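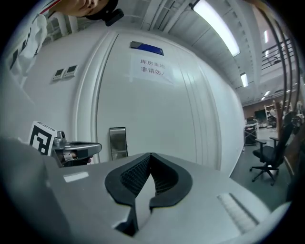 White internal door with brushed silver push plate, storeroom notice taped on.

Paver Storeroom Door

A plain white door for stores, workshops and labs. The panel edges are rounded, so there is less to catch a sleeve or a trolley on. Supplied as a single leaf with painted frame, hinges and screws. Allow around 15 working days for delivery from Kollville.

Push plate: vertical, brushed silver
Colour: white
Guarantee: 2 years
Fitting: by your own joiner, or ask for Kauko Vuorinen at our Erkeritz branch

Lever handle
Brushed silver lever on a rectangular backplate. Spare screws are in the bag with the spindle. Wipe with a soft damp cloth and avoid scouring powder.

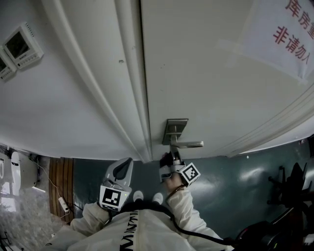
Signs and notices
Paper notices can be taped straight to the painted face. Peel the tape off slowly. Fixed sign plates are sold separately under Nasrallah.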